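Turnout in municipal elections remains the chief concern of Naledi Pillay, who directs voter research at the Flundament Institute. Her office surveyed 600 registered voters in Otport before the February council election.

"Most residents could name the mayor," Ms. Pillay said. "Far fewer knew which ward they lived in - and that is where the decision to stay home begins."

The Adams ward was decided by 90 votes out of 2,996 cast. Ms. Pillay noted that renters there were the least likely to have been contacted by either campaign.
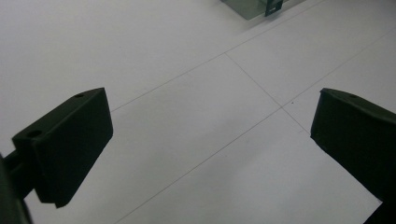 "Campaigns call the people who voted last time," she said. "We would like the city to mail every household a ward map."

The institute will repeat the survey in Florutov.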